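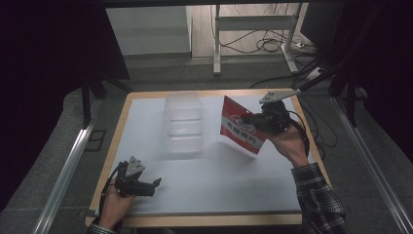
Red snack bag held up over the paper, clear tub at the back.

Narkside Police Blotter Corpus

README, last touched 18 January 2025
Maintainer: Magdalini Lambrakis
Annotation: Jirayu Chareonsuk, Athina Karagiannis

What you get

278 short police and fire items from the Narkside weekly paper, typed up from the print edition and tagged by hand. Most run three to six sentences. A typical one reports a loud noise, a street, a patrol car and a resident who would like it known that she called twice. If you want long investigative pieces, Narkside did not produce any.

Files

items.csv has one row per item: id, headline, body, street, incident type, outcome.
followups.csv links an item to any later item on the same incident. It has 81 rows. The other incidents were dropped by the paper, the police or both.
corrections.txt is the paper's own corrections, verbatim. It is short, and two of the corrections correct each other.

Incident types

There are 8: noise, theft, fire, suspicious object, traffic, vandalism, animal, other. We fought over "suspicious object" for most of November. The rule we ended up with is that an object counts as suspicious if an officer was sent to look at it, whatever it proved to be. So the unattended suitcase on Hilier Street is in, and so is the ticking parcel at the Chrysikopoulos bakery (a kitchen timer, see corrections.txt). The goat is under "animal" although the caller described it as a man.

Attribution

The column who_says records the source of the main claim: police, fire, witness, owner, unstated. Please use it. "Police believe" and "a neighbor believes" look alike once you strip the names, and the paper had a habit of starting with one and finishing with the other. Where a sentence hedges, the hedge stays in the body text. Don't clean it out and then write to us that the reports sound overconfident.

Names and addresses

Private individuals are replaced with initials that are not their own. House numbers are gone, street names stay. Sofia Margaritis read all the items for anything that would identify a victim or a minor and took out more than we expected.

Known problems

Outcome is blank for almost 247 items. Blank means the paper never said. It does not mean unsolved.
"Early Sunday" and its cousins have not been turned into dates.
Item 112 is a recipe. It was printed in the blotter column, so it stays.
The tagger script was written on the Nimico branch and still prints that name when it starts. Ignore it.

Use

Free for teaching and research. Don't use it to rank streets by danger. Hilier Street comes out worst every time, and the reason is that the reporter lived there.

Fixes go to Ifigeneia Sarantis with the item id in the subject line. Mail without an id gets read last.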